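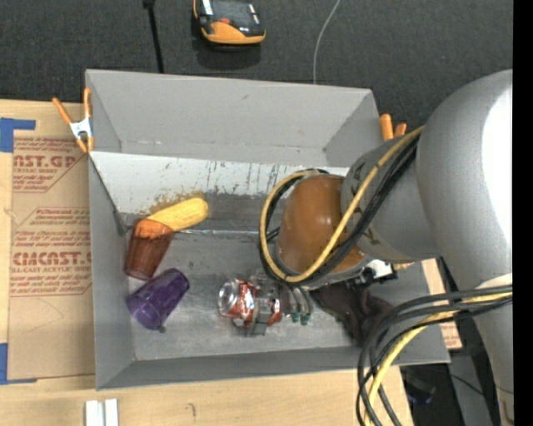

Gray open-topped bin on the work table. Note staining on the sloping panel.

Kevarow Community Kitchen – Produce Storage and Prep Area
Monthly walk-through, Nov 7, 2021

Walk-in cooler
Door closes and latches: OK
Door gasket: Fair. Small split at the bottom hinge side. Still seals. Look at it again next month.
Thermometer present and readable: OK
Shelves clean, stock off the floor: Needs work. Onion sacks were on the floor under the left shelf. Moved during the walk-through.
Oldest stock in front: OK
Fan guard free of dust: OK

Dry storage
Floor swept, corners included: OK
Lids on flour and rice: One lid missing on the rice side. Spare lids are in the Tavari cabinet, top shelf.
Signs of pests: None found. Traps checked and dated.
Light fixture covers: OK. The cover that was cracked in July has been replaced.

Bins and containers
Clean and free of residue: Needs work. The gray bin has a brownish, rust-colored stain along the lower part of the sloping panel, with dark scratches and drips above it. Scrub and look again. If the stain stays, take the bin out of food use.
Seams and corners: Scrub with the narrow brush. A cloth does not get into them.
Inside surfaces: Pale scrapes and worn patches on the floor of the same bin. Watch for rough spots.
Labels: 3 containers in the cooler had no date. Labeled before we left.

Sinks and hand washing
Hot water at hand sink: OK
Soap and paper towels: Soap low. Refill is item 456 on the Flostano order sheet.
Hand sink kept clear: Needs work. Colander and two cutting boards were sitting in it – second month in a row.
Drain runs freely: Slow on the prep sink. Clean the trap.

Fire and exits
Extinguisher tag current: OK
Rear exit clear: OK, but the flattened boxes are creeping back toward the door.
Exit sign lit: OK

First aid
Kit stocked: Short on finger bandages and burn gel.
Emergency numbers posted: OK

Open items: 5 carried to next month, 4 closed today.
Copies to the Cheng Street office and the binder by the cooler door.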